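Workshop Tips: Before You Call It a Gripper Problem

I have a shelf of gadgets that promised to save me time, so take what follows as coming from someone hard to please. We keep one small arm at the Zodcombe workshop. Its job is loading plates into a rack. The brochure from Hastard says it needs "minimal attention." Mine wants some every morning, and most of the tips I was given for it were worthless.

Wipe the finger pads before the first run. A damp cotton cloth does it. The special cleaner costs $35 a bottle and I saw no difference after a month of using it. Let the pads air dry, then close the gripper on a strip of paper and tug. If the paper slides out, clean again before you touch any settings.

Don't tighten the finger screws just because something slipped. I did that for most of April and stripped one.
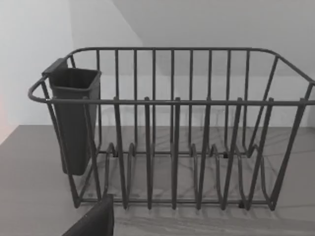

Re-teaching the rack position is the job people skip, and then they blame the motor. Clear everything out first and bring the arm in slowly, with your hand on the stop button. I don't trust the automatic routine, which claims to be good to 2 mm and has put a plate on top of the wire more than once. Go by the front posts. Their rounded tips come up just past the rim, so they are the first thing a low finger will catch, and a caddy hooked over the left of the rim eats into the room you have on that side. Teach the left slots with the caddy on if that's how you run it. Taking it off for setup and hanging it back afterward cost me a whole afternoon.

Mark where the feet go. Masking tape is fine. The Urnthorpe locating mat is nicer looking and curled at the corners in 14 days.

Keep a log, but a short one: date, what you changed, what it did next. My notebook has 183 entries and the useful ones say things like "moved rack, forgot to re-teach."

As for replacement pads, the Yüksel ones fit mine and cost less. I can't say they last longer. The seller does, of course. Check the screw spacing before ordering, and keep the old set in a drawer until the new ones have done a week's work.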